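Desk room into lunch room – a few pictures

November 2023

Quick page this, more to follow when I get a minute. We moved the Pumphrey office round at the end of October and people keep asking what it looks like now, so. Room 202, top of the stairs, turn left. Used to be all desks. Now it's half desks and half somewhere to eat your sandwich without crumbs in the keyboard – that was the idea anyway.

Budget was small. Spent 40 on paint, most of the rest on plates and mugs from Ladon. Furniture is what we had allready, shuffled.

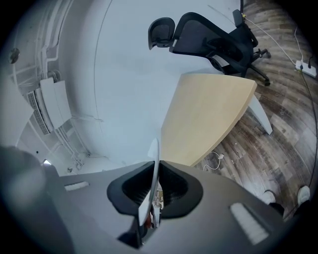

Working end. Desks came over from the old Tuda unit, pale wood tops, white legs, bit of a squeeze on the landing. Went round and round about seating and in the end kept the black mesh chairs with the seperate headrest, they go nicely with the light wood and roll fine on the plank floor. Power strip is on the floor for now. Will get one of those trays that screw on underneath, Flekeo do them, just haven't ordered it.

Walls are plain white, two coats. Took longer than the desks did. Floor was already down when we moved in, brown and grey, hides everything.

Lunch end next. Same sort of light wood, so it all looks like one room, and plain white plates because you can always buy more to match. Got 4 to start with.
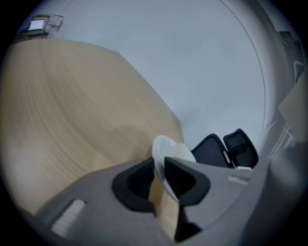 Table gets a wipe after every meal please, and plates go back on the shelf, not left by the sink. Wood marks if you leave a wet mug on it – coasters are in the drawer. Still want a lamp and something on the wall, a clock maybe. Blinds are comming.

More pictures once the shelf is sorted.

Contact us | Copyright 2023 Pumphrey | Back to top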